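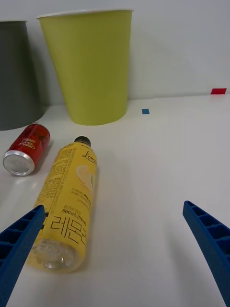
November, a little after six in the morning

Slept badly again, so I am up with the notebook before the heat comes on. Day nine of Liya's water plan. I said I would write it down properly if I was going to complain about it, and I am going to complain about it.

The plan, for the record: 2000 milliliters a day, 439 of them before breakfast. Liya Teshome got this from a woman at her gym who got it from a paid course called Wulance. I asked her where the 439 comes from. She said it's calibrated. I asked calibrated to what, and she said to the average adult. I am fifty-eight and five foot one and I spend most of the day sitting at a desk in Kanholm answering letters about parking permits. I don't know who the average adult is but I doubt we'd wear the same coat.

So every morning I stand at the counter with the measuring jug, squinting at the space between the 400 line and the 450 line, and pour what I think is 439, and drink it while looking at the neighbor's gutter. It takes me a long time. It is like eating a cold soup with nothing in it.

What was promised: clearer skin, fewer headaches, better sleep, "joint ease," and an end to the afternoon slump. Skin looks the same. I had one headache last week, which is what I have most weeks. Sleep is plainly worse and I can tell you why, I was up at one and again at twenty to four, shuffling down the hall with my hand on the wall. The joints I can't judge. The left knee was good for two days and I started to get my hopes up, but it was also dry out for those two days and the knee has always liked dry weather.

Liya says nine days is nothing and I need to give it 30. Why is it always 30? The magnesium was 30, and so was the no-bread business. I notice it's long enough that most people will have had a good week somewhere in it, and then they give the credit to whatever they happened to be swallowing.

Yi-an Joo at work is on the other side and is no more help. She drinks coffee until noon, then tea, then nothing, and says she has never been thirsty in her life. I don't believe that either. She's also thirty-one. At thirty-one I lived on toast and slept like a plank, and I didn't conclude that toast was medicine.

I did ask Dr. Hailu when I went in about the blood pressure. Obsa Hailu is not a talker. He looked at the tests from September, said my kidneys were fine, and told me to drink when I was thirsty and with meals, a bit more if it was hot or if I was being sick. I said what about the two liters. He said some people need that and some people don't, and a good deal of it comes in food anyway. Then he asked about salt, and I lied about the salt.

I told Liya what he said and she made the face. She thinks doctors get an hour on nutrition in their whole training. She may be right for all I know. But the gym woman got hers from a video, and I don't see how that beats an hour.

Here's what bothers me more than the water. On Tekleab Street, in the window of the new place where the shoe repair used to be, they have a poster for something called Griltetti, which is a powder you put in the water because, the poster says, plain water "passes straight through." So first you're told you aren't drinking enough of it, and once you're drinking it by the bucket you're told it doesn't count without the powder. I went in and asked the boy what was in it. He turned the tub around and read me the label. Salt, sugar, lemon flavor. My mother made that in a saucepan when we had stomach flu, and we'd have laughed if she'd charged us.

To be fair (I'm trying to be) there is one thing. On day four I went without my usual three o'clock cookie because I was too full of water to want it. Same on day five. If I've lost a pound by the end of the month it'll be the cookie, and Liya will say it was the plan.

Abrehet Shiferaw rang last night and I told her all of this and she laughed so hard she had to put the phone down. She reminded me about the vinegar. I had forgotten the vinegar. Two tablespoons before every meal for most of a spring, both of us, and her dentist putting a stop to it. She swore at the time it had fixed her digestion. I asked if it really had and she said, well, something did.

I'll keep going until Zewditu comes for the weekend, mainly so I don't have to hear I quit early. After that I'm going to drink when I'm thirsty and see whether anybody can tell the difference, me included. Should write down how the knee is each day too, with the weather next to it.

Knee today: stiff. Raining.

Heat just came on. 439 still to go, the jug is sitting there. I'm having coffee first.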